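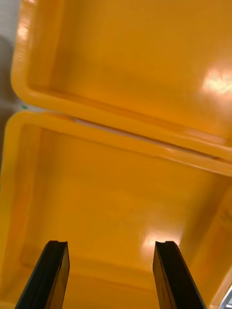 Farzana Ghauri

Vekik Parallel Gripper, Two-Finger, Bin Picking
Service page: false part-present signal in glossy bins

Applies to: Vekik two-finger gripper with wrist camera, controller firmware earlier than 2.4, used with high-gloss molded bins.
Status: Fault confirmed. Firmware fix available. Finger pads to be replaced on affected units.

Summary

On units with the original firmware, the gripper can report a part in the fingers when it has closed on nothing. The arm then completes the transfer and the cell controller counts a part that was never moved. In the reverse case, the arm does not recognize the floor of an empty bin and continues its descent until the force limit trips. The second case is a safety matter. Read the section on guarding before you restart a cell that has stopped this way.

How the fault was found

The Ondville packing cell runs the gripper over paired yellow bins, one source and one destination, set rim to rim. In August the cell logged 1,305 transfers on one shift, and the hand count at the packing bench came up 152 short. No parts were found on the floor or under the bin stand. The cell had raised no alarm.

The log was replayed against the wrist camera record. In the short cycles the source bin was already empty. The picking software had marked a glare spot on the bin floor as a part, sent the fingers down to it, closed them, and accepted the grip.

Cause

Two conditions have to be present together.

1. Reflection. A polished plastic floor returns overhead light as a bright patch with a clear edge. As the wrist moves, the patch moves with it. The original software compares brightness only and takes the patch as a small pale object. White or light gray parts make this worse, as the match threshold is usually set low for them.

2. Closed-position tolerance. Grip is confirmed when the fingers stop short of the fully closed position. Worn pads or a loose finger screw can stop the fingers early by a small amount. The original tolerance is narrow enough that this reads as a thin part.

With good pads, condition 1 causes missed picks and retries but no false count. With worn pads and matte bins, the fault has not been seen.

Overtravel

When a glare spot is taken as a part, its height is estimated from its apparent size. A large reflection gives a target below the true floor. The fingertips contact the plastic and the arm presses until the force limit stops it. At Ondville this cracked one bin and bent a finger mount. The arm stopped with load still on the wrist.

Guarding and restart

Do not reach into the bin while the arm is stopped on a force trip. The joint brakes hold the load, and the wrist can spring upward when they are released.

Lock out drive power at the cabinet. The pendant stop is not sufficient.
Move the bin stand down or away until the fingertips are clear.
Check both finger mounts for bending and both tips for chips at the notch.
Restore power and jog up at reduced speed with the gate closed.
Run a dry cycle over an empty bin before returning to automatic.

If the dry cycle reports a part, leave the cell out of service.

Correction

Install firmware 2.4 or later. It takes two views from different wrist positions and rejects any target that shifts with the camera. It also adds a minimum height for each bin, which must be taught. The default value is zero and gives no protection.

Replace the finger pads and torque the screws to the value on the mount drawing. Repeat the closed-position calibration with the fingers empty.

Where the bins can be changed, use a textured floor. A matte insert is acceptable if it is fixed down. Loose inserts lift at the corners and have been picked up by the fingers.

The Petkov overhead light bar may be fitted with its diffuser. This softens the reflection and does not remove it. Do not use the diffuser in place of the firmware update.

Known limits after the update

The second view adds to the cycle time. Cells timed close to the conveyor rate may need a lower feed setting. Parts with a mirror finish can be rejected as reflections; use the Zositero side sensor for these.

Parts

Service kit 166: two finger pads, screws, and calibration gauge. Finger mounts are ordered separately. Bent mounts are not to be straightened and reused.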